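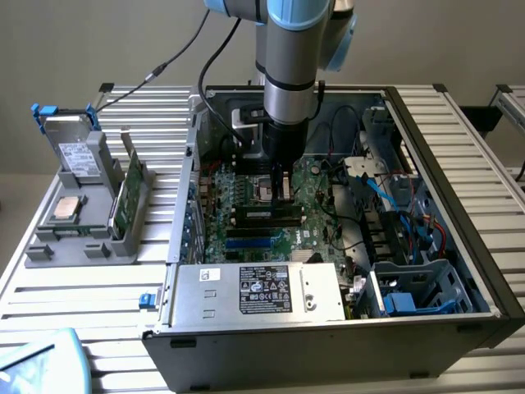

A memory module in its slot, with the empty processor socket beside it.

Trurell Desktop Refurbishing – your questions answered

Hello, and thank you for stopping by. We get a lot of lovely emails about old desktop computers, and many of them ask the same things, so Nuanchan Meesuk and I have gathered our answers on one page. If yours isn't covered, write to us and we'll do our best (do mention the make and model, it saves us both a round of messages).

Is my old tower worth opening up at all?

Quite often, yes! A tower that has grown slow over the years may only want more memory and a newer drive, and those are two of the easier things to change. We're less hopeful when the motherboard itself has failed, although even then the drive, the memory and the power supply may have life left in them. If it still switches on and shows you something on the screen, please don't take it to the tip before you've spoken to us.

What should I do before I bring it in?

Copy anything you'd be sad to lose – photographs, letters, the family tree, that sort of thing – on to another drive. Then shut the computer down properly, switch it off at the wall and unplug everything from the back. We don't need your monitor, keyboard or mouse. We do need to know if there's a password, and if you can jot down what's been going wrong, even vaguely, that's a great help. "It hums and then sulks" has been perfectly good information in the past.

Why do you lay the case on its side?

The motherboard in most towers is fixed to one side wall, so with the case lying down and the cover off, the board faces up at you like a tray. Memory and processors go in from above, and a dropped screw lands where you can see it. If you're doing this at home, choose a firm, clear table with good light, and keep well away from the carpet.

How do I know which memory to buy?

Look up the exact model on the maker's website, or take out a module you already have and read its label. Memory comes in different generations, and each has its notch in a slightly different place so that it won't fit the wrong kind of board. If yours doesn't want to go in, please stop and check the notch against the slot before pushing any harder.

Does it matter which slot the memory goes in?

It does on a good many machines. Boards often use coloured slots or latches, or tiny printed numbers, to show which should be filled first, and the manual will tell you what the colours mean on yours. Line up the notch, press evenly at both ends, and see that the latches have closed. A module that's only half seated is one of the commonest reasons we hear from people who've had a go themselves, and it's usually put right in a minute.

Can I change the processor myself?

You can, and plenty of people do, but go gently. On many boards the pins live in the socket, and they bend very easily. Lift the lever, open the metal frame, and look for the little marks that show which way round the processor sits. Lower it straight down without sliding it about. It should rest there under its own weight, and then the frame and lever hold it in place. You'll also want fresh thermal paste before the cooler goes back on. If you're leaving a socket empty for any length of time, put a cover over it.
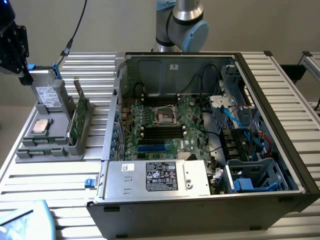
Parts beside the open case, with the hard disk drive at the top and the processor below it.

How do you keep track of all the bits?

Each part has its own resting place next to the case. I can't recommend this warmly enough, and you don't need anything fancy to copy it at home. A muffin tin does nicely for screws, and a shallow box with folded card dividers will look after the larger pieces. Hold memory by its edges, keep processors by themselves, and never stack anything on a hard drive.

Which drive should I choose?

For everyday use we nearly always suggest a solid state drive, and 500 GB is plenty for most households. If you have years of photographs to store, a traditional hard disk alongside it is still good value. Do check that there's a spare data cable and a spare power lead before you order. We've all been caught by that one.

What about the power supply?

Please leave the inside of it alone. The label on the outside tells you what it can deliver, and for an office-type machine without a big graphics card, 400 watts is usually comfortable. If it needs changing, the whole unit comes out and another goes in. We don't open them here.

How much do you charge?

A full refurbishment is £86, with parts added at the price we pay for them. We'll always ring you before ordering anything.

How do I get in touch?

Email is best, and the address is on our contact page. If you're writing about a computer we already have, please put your job number in the subject line (it looks like 1841) and it will come straight through to Nuanchan or to me. We reply to most messages by teatime.

Orathai Chantharasri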